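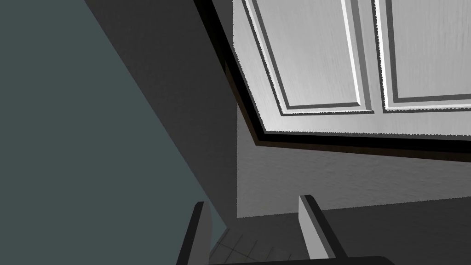 Kekana opened its poultry test kitchen to visitors in October. I went on the afternoon tour, which began at 14:00 and was led by Flurina Frei, who is in charge of recipe testing. There were 15 places and all were taken. The subject was braising chicken thighs and legs at low oven temperatures, with attention to what happens to the skin.

The company sits on the edge of Ustby, next to a mill with 1779 cut into the lintel. Visitors sign in, wash hands and put on a coat and hair net. Phones are allowed except in the spice store.

The first part of the tour dealt with salting. Kekana salts thighs dry, by weight, at 1.5 per cent of the meat including the bone, and leaves them uncovered on a rack in the fridge overnight. A wet brine was tried in earlier trials and dropped. It gave a heavier joint, but the skin took much longer to colour and the braising liquid came out too salty to reduce.

Next came browning. The thighs go skin side down into a cold pan with no added fat, and the heat is brought up slowly. Frei allows 12 minutes before turning. Two of us asked about flouring the skin first. Her answer was that flour thickens the sauce early and catches on the base of the pan, so any thickening is left to the end.

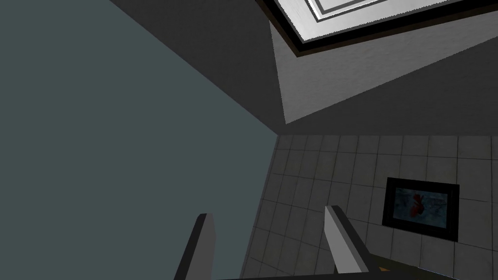 Ceiling light at Kekana, seen from below.

The braise itself is done at 150 °C in a shallow dish, with stock up to the edge of the skin and no higher. The lid stays off. We tasted two batches, one held for 50 minutes and one for 90. The longer batch was clearly better at the joint end, where the shorter one still had some chew. The breast meat put in for comparison was dry in both.

Stock is made on site from backs and wing tips, with onion and bay but no carrot, which Frei finds too sweet once reduced. The Wollari range of frozen stock uses the same base.

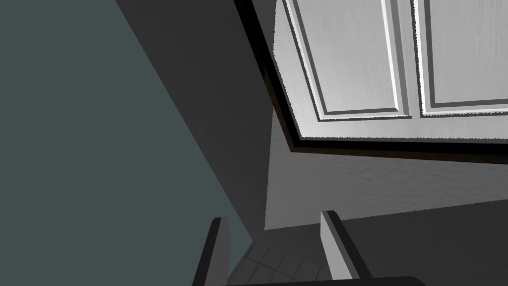
Resting and storage took up the last half hour. Cooked thighs are cooled in their liquid, skin above the surface, and reheated at 200 °C until the skin is crisp again. Kekana keeps them chilled for no more than two days. The room is plainly fitted, with raised panels on the white cabinet door and dark, smooth surfaces beside it. I would have liked more time on the cooling figures, which were covered quickly.

The recipe sheet handed out at the end gives quantities for six. Tours are booked through Foseo, and the next subject is poached whole bird.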